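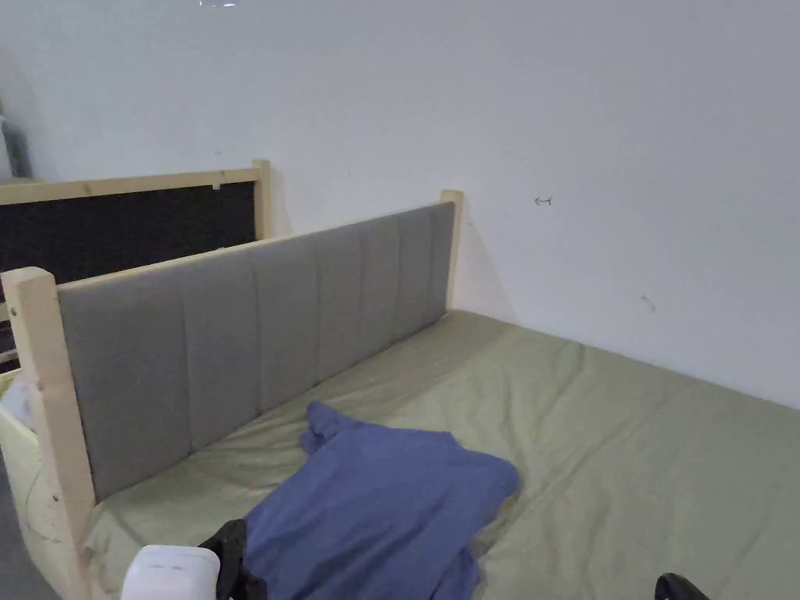 Minutes of the house meeting, Jesley House, June 2026

Present: Joris Dierckx (chair, and provider of the biscuits), Kristof Verstraete, Bezawit Alemayehu, Sarahí Sandoval, and me, Kobe Peeters, taking notes again.
Apologies: none, we were all in for once!

1. Last meeting

Read out by Joris at some speed. Bezawit asked for one correction: she didn't agree to defrost the freezer, she agreed to look at it, and she has now looked at it. I've changed the wording. Everything else was fine, so we signed it off and moved on to the bit everybody had come for, the spare room.

2. The spare room bed

The grey bed is staying. Kristof had been quite keen on selling it and getting a sofa bed (he'd found one at Van Loon for 297 euros) but Sarahí pointed out that whoever sleeps in there wants a proper mattress, and that the padded headboard is the nicest thing in the house to lean on with a book. I have to say I'm with her. It went to a vote and the bed won four to one, Kristof taking it very well.

There was then a longish chat about the wood. The frame is bare pine and Joris would like to oil it before it picks up marks. Bezawit is worried about oil getting on the grey fabric, which is fair, as the top rail runs right along the upper edge of it. We settled on Joris doing one post first, with old towels tucked round the upholstery, and the rest of us having a look before he goes any further. He already has the oil.

Sarahí also wants the loose cable by the side rail dealt with, either clipped up or taken away. Kristof will do it.

Action: Joris, one post. Kristof, cable.

3. Sheets and folding

We're keeping the sage green on the bed. I offered my white set and was told, kindly, that it has seen better days.

Anything blue goes in the bedding drawer once it has been folded, and the bed is where the folding happens, as it's the only flat surface upstairs that's big enough. I'd asked for this to be written down (so I'm writing it down) — whoever starts the folding finishes it. Bezawit showed us her way of doing a big piece, which is to lay it flat, pull the corners square, fold it in half lengthways and then in thirds. Kristof rolls his. We talked about this for far longer than it deserved and agreed that rolled is allowed as long as it fits in the drawer.

Pull the green sheet straight when you've finished, please, particularly in the far corner by the wall where it always seems to ruck up.

Action: everybody.

4. Boxes

Joris opened with the fact that the bed is not a shelf. Cardboard goes up there because it's handy, and then it stays there for a week, and the next person with an armful of washing has nowhere to put it down. Nobody owned up to being the worst for this, though I'll admit in writing that it may be me.

What we agreed: a box can sit on the bed while you're sorting or packing it, but it comes off the same evening. Sealed ones go down to the cellar, on the pallet and off the floor. Write on the side what's inside and whose it is, in letters you could read by the cellar bulb. The Ivier storage place was mentioned again, at 95 euros a month, and again we all said no.

Sarahí is going to get another roll of tape and a fat marker pen, to be kept in the drawer under the hall mirror and put back there (Kristof, this is aimed at you, and you said I could say so).

Action: Sarahí, tape and pen. Me, cellar pallet. 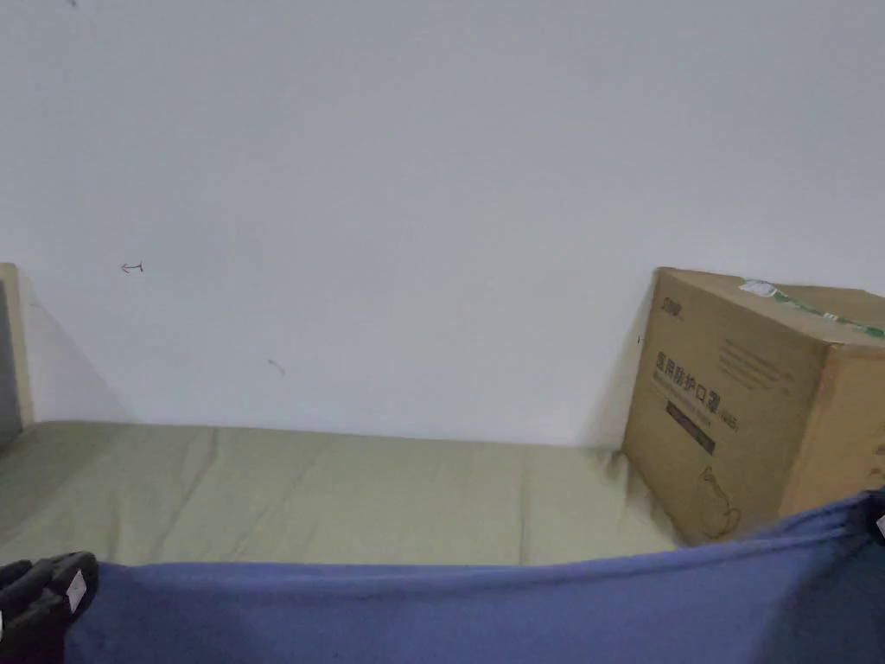 5. Walls and paint

The spare room walls are still white and will stay white. Bezawit would love a warm yellow, and brought a colour card from Odness with three good ones on it, but we'd have to empty the room, and there's no appetite for that before November.

In the meantime the little marks need seeing to. There's a small arrow drawn on the wall over the mattress, pointing left, and a short grey scuff not far from it. Joris suggested a soft rubber for the arrow, then a barely damp sponge, then a dab of paint if neither of those does the trick. The leftover tin is in the cellar, behind the bikes. I said I'd have a go at it.
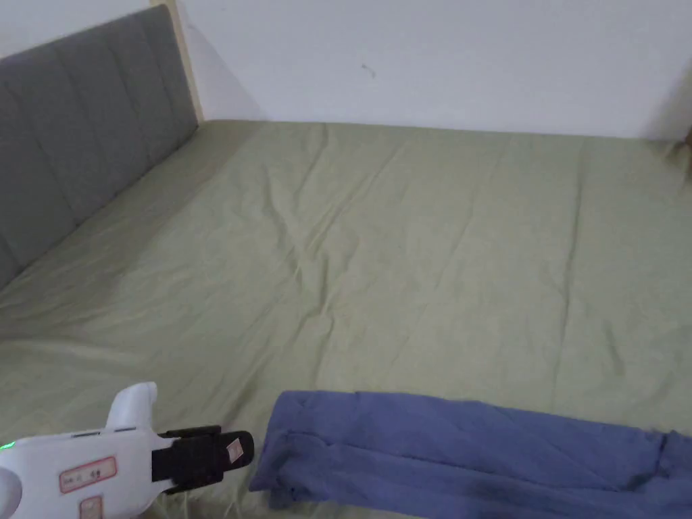 Bezawit asked me to try the rubber somewhere low down first in case it leaves a shiny patch, and I've promised I will. If we do end up getting the paint out, Kristof would like the landing touched up at the same time, as the brush will be wet anyway. Agreed, as long as he's the one holding it.

Action: me, wall. Kristof, landing.

6. Money

The house pot stands at 3,941 euros, and yes, we were all pleasantly surprised. Joris wants to keep 1,000 of it aside for the boiler and we said yes to that. Tape, pen and sandpaper can come out of the pot without asking. Bring the receipt.

7. Anything else

Sarahí's cousin would like the spare room for a few nights. All happy with that, and Sarahí will make up the bed.

Kristof asked if we could have the next meeting in the garden. Yes, if it's dry. Joris to bring biscuits again, the lemon ones this time please.

Notes by Kobe. Shout if I've got anything wrong and I'll change it on the kitchen copy.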